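Sorting Parts with a Robot Arm: Project Report

January 2022 | by Guido Pellegrini
5 min read

1. Why I chose this project

In the shared workshop in Justdale where I am a member, we have a shelf of used electronic parts. People take apart old machines and put everything together in one box, and after some months it is not possible to find a motor without taking out all the wires first. For my final project in the automation course I wanted to make a robot arm which can take these parts from a mixed tray and put each kind in its own bin. I called the system Trerix.

My supervisor told me that I should keep it small, so I work with only three kinds of part: small DC motors, round circuit boards and wire harnesses. I think it was good advice. The boards are rigid and flat, the motors are rigid and can roll, and the harnesses have no fixed shape, so the three behave very differently in the gripper.

2. The workplace

The table is white, and this helps the vision program because many of the parts have dark or strong colours. The bins are orange plastic. The mixed parts start in a steel tray with a white lining. I put in the lining after the first tests, when the bare metal gave reflections that the program recognized as motors. The cost of bins, tray and lining was 164 dollars together, and I paid the half of it from my student allowance.

The arm belongs to the workshop. Before my project it was used for gluing, and I had to write the movement program again from the beginning. The control software runs on an old desktop computer that we call Uka, under the bench.

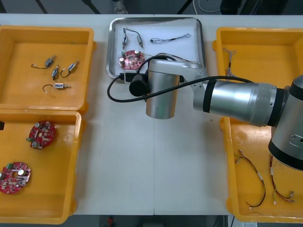
Figure 1. The arm at the steel tray, with motors and boards in the bins on the left and wire harnesses in the bin on the right.

3. How the program works

The program takes one picture of the tray and looks for parts. For every part it finds, it calculates a centre and an angle, and then it chooses the part which has the most free space on both sides. The arm goes above the part, turns the wrist, goes down slowly and closes. After lifting, it takes a second picture. If the part is still in the tray, it tries again up to 5 times and then goes to another part.

For motors I grip the metal body and never the wire. In the beginning the program included the wire in the outline, so the centre was wrong and the gripper closed beside the motor. I solved this by removing all thin shapes before calculating the centre. It is a simple method, but it works also when two motors lie close together.

The boards have tall capacitors on the upper side, so I grip by the edge. The harnesses are the most difficult. I tried first to grip in the middle, but then both ends hang down and catch the other parts. Now I grip near a connector and lift higher before moving to the side – this is slower, but fewer parts fall out.

4. Results

I made 419 attempts in total, and 392 of them finished with the part in the correct bin. Most of the failures were harnesses, usually when one was tangled with the wire of a motor. In these cases the arm lifted both, and the motor went into the harness bin.

I should mention that I arranged the tray by hand before each run and I did not make it extremely full. With the real box from the shelf I expect a lower result.

5. Problems and next steps

The cable of the end module needs a long loop so that the wrist can turn freely. I had to change the path of the arm two times because of this loop. A better cable holder is the first thing I would like to build.

I would also like to add a weight sensor under the bins, so that the program can notice when two parts arrive together. The student group in MacRitchie has asked to borrow my code for their own arm, and I will clean the comments before I send it. The workshop will keep the bins on the table until May, when the bench is needed for another project.

Contact: Guido Pellegrini, Justdale workshop | © Trerix project | Back to top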